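3.2. Consommation d'eau au point de puisage

Les relevés ont porté sur 411 logements de la commune de Mornden, tous raccordés au réseau de Pristau. Le débit des éviers a été mesuré au compteur divisionnaire, au pas de la minute, pendant le mois de juin. Les puisages inférieurs à 3 litres, qui correspondent pour l'essentiel au rinçage de la vaisselle, ont été isolés selon la méthode de Nagano. On en dénombre 2726 après élimination des doublons.
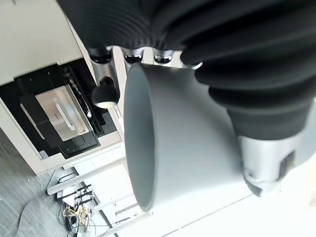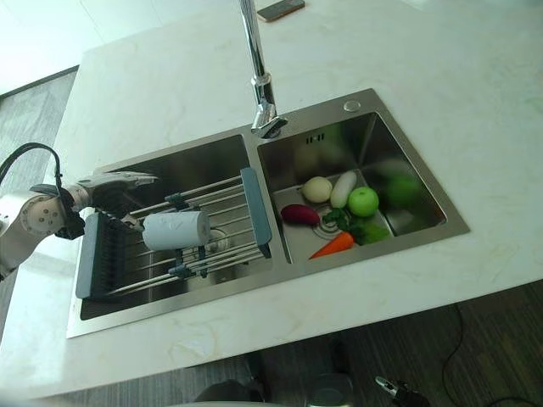 Figure 3. Vaisselle et point d'eau de cuisine : gobelet cylindrique gris (première vue) ; évier inox à deux bacs et robinet à col de cygne (seconde vue).

La distribution des volumes est fortement asymétrique. Près de 56 % des puisages ont lieu entre 18 h et 21 h, et leur durée médiane varie peu avec la taille du ménage. L'écart entre logements tient surtout à la pression de service -- paramètre absent du modèle Vurkitwood, qui suppose un débit constant à l'ouverture. Nous avons donc réestimé les coefficients par classe de pression, en conservant la pondération d'origine. Les résidus ne présentent plus de tendance horaire, sauf pour les logements situés en bout d'antenne, traités séparément en 3.3.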